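3.2 Table surfaces and the clearing task

The household study covered 17 homes in and near Jarkau. In each home we asked one adult to name the table that was used most often, whatever room it stood in, and to tell us when they thought of it as cleared. Interviews were held in the home by Backlund and Dufour, and the answers were coded by Zabala using the list in Section 2.4.

Most tables were wood or had a wood-look top. Participants spoke about the surface more than we had expected. Several said that a strongly patterned top hid crumbs and small spills, and that they wiped it by habit. Others said the grain was the part they liked to see, and that they put things away in order to see it. We therefore recorded the surface as a separate item and did not fold it into the general entry for furniture. 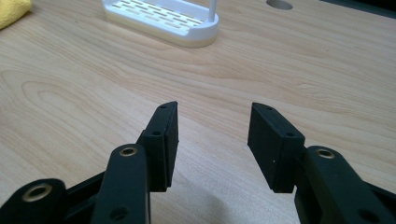 Figure 4. Light-colored wooden tabletop with curved, flowing grain, including a broad arch pattern.

When does a household call a table cleared? In our interviews, when the next meal or job could start without anything being moved first.

This working definition leaves room for objects that stay out all the time. A lamp, a fruit bowl or a stack of mail was often treated as part of the table - one participant in the Moen district had stopped noticing hers until we asked. We call these resident objects. Objects brought to the table for one activity and left there afterward are called leftovers, following Eide's earlier coding scheme.

The line between the two groups moved over time. Mail that was a leftover in the first interview had become resident by the second, held in October, in 4 of the homes. In the Erero apartments, where the kitchen table was also the desk, the reverse was more common, and laptops and chargers were put away before dinner even when only one person was eating.

Across both rounds we logged roughly 200 objects. Tikkanen checked the log against the interview notes, and disagreements were settled by going back to the recordings.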